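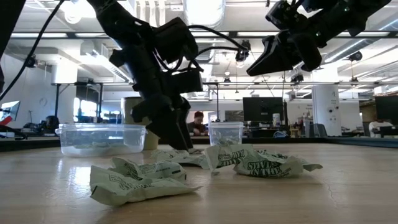
How to Check an AI-Generated Summary Before You Circulate It

Guidance for staff at Rowbotham and its partner offices

Many colleagues now use a language model to shorten reports, minutes and consultation responses. The results are usually fluent and often useful. They may also contain statements that the original document does not make. This page sets out the procedure that Rowbotham asks staff to follow before any machine-written summary is sent to another person, whether inside or outside the organisation.

The procedure applies to summaries produced with Tollik, the tool supplied on all staff computers, and to summaries received from partners who use other software. It does not cover machine translation, which has its own guidance.

Before you begin

You will need the full source document, the summary, and a copy of the checking sheet from the Bastska shared folder. Make sure that the source is the final version. A summary checked against an earlier draft has to be checked again.

You should also confirm that the source may be entered into Tollik at all. Personnel records, medical information and anything marked as restricted must be summarised by hand. If the marking on a document is unclear, ask the department that issued it and wait for a reply.

Allow 20 minutes for a source of up to 2,000 words. Longer documents should be divided at their own headings and each part summarised and checked separately. Tollik tends to give more weight to the opening and closing pages of a long text, and material in the middle can disappear from the summary without any sign that it has been left out.

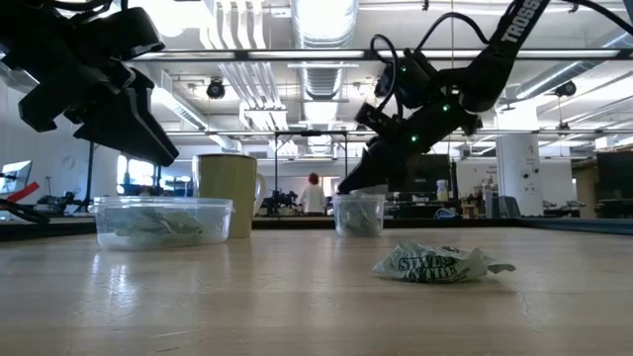
Step 1: Read the source first

Read the source document in full before you look at the summary. Staff who read the summary first are more likely to accept its account of what matters. As you read, write down the main points in your own words on the first part of the checking sheet. Short notes are enough. Include any conditions, exceptions and deadlines.

Step 2: Trace each statement

Take the summary one sentence at a time. For each sentence, find the passage in the source that supports it and enter the page or paragraph number on the sheet. Where a sentence makes two claims, enter them on separate lines.

If you cannot find a supporting passage, mark the line "not traced". Do not rely on your general knowledge of the subject to fill the gap. A statement may be perfectly true and still have no place in a summary of that particular document.

Step 3: Check names, figures and dates

Compare every name, figure and date with the source, character by character. Pay particular attention to units and to percentages. A fall of 3 per cent and a fall of 3 percentage points are different things, and language models frequently exchange one for the other.

The Ellus review of our own files found that, of 186 summaries examined, the most frequent fault was a correct figure attached to the wrong item. Checking that a number appears somewhere in the source is therefore insufficient. It must appear in connection with the same matter.

Step 4: Check the strength of the wording

Look at words such as "may", "should", "must", "suggests" and "shows". A report which says that a change may reduce waiting times should not be summarised as saying that it will. Restore the original strength wherever it has been altered, even if the sentence becomes less tidy.

Check also that opinions are still attributed to the people or bodies that hold them. Tollik sometimes removes phrases such as "in the view of the respondents" to save space, which leaves an opinion standing as fact. 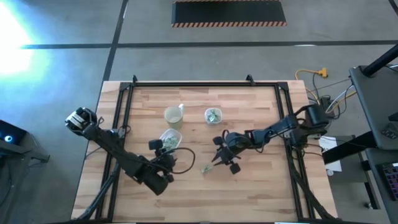

Reading time: 5 minutes

Step 5: Look for omissions

Return to the notes you made in Step 1 and compare them with the summary. Any main point that is missing should be added by hand. Do not ask Tollik to produce a fresh summary at this stage. The new text may differ throughout, and Steps 2 to 4 would then have to be repeated in full.

Dissenting opinions and limits on the evidence are commonly left out. If the source gives them a section of their own, the summary should mention them.

Step 6: Correct and record

Make your corrections directly in the summary. Statements marked "not traced" must be removed or replaced. Save the corrected text with the completed checking sheet in Bastska, under the reference number of the source document.

Add the following line at the foot of the summary:

Prepared with the help of an AI tool and checked against the source by a member of staff.

Summaries that have not been through all six steps must not carry this line.

If you find a serious error

A serious error is one that could have led a reader to take a wrong decision. Report it through the form in Tollik, attaching the source, the uncorrected summary and a short note of the fault. If the summary has already been sent out, tell the recipients at once and supply the corrected version. Please do not wait for the outcome of the report.

Summaries received from partners

Treat a summary from a partner office in the same way as one you have produced yourself. Where the partner cannot supply the source, the summary may be read for background but may not be quoted or used in a recommendation.

The checking sheet is reviewed each May. Suggestions for changes may be entered in the comments column of the current version.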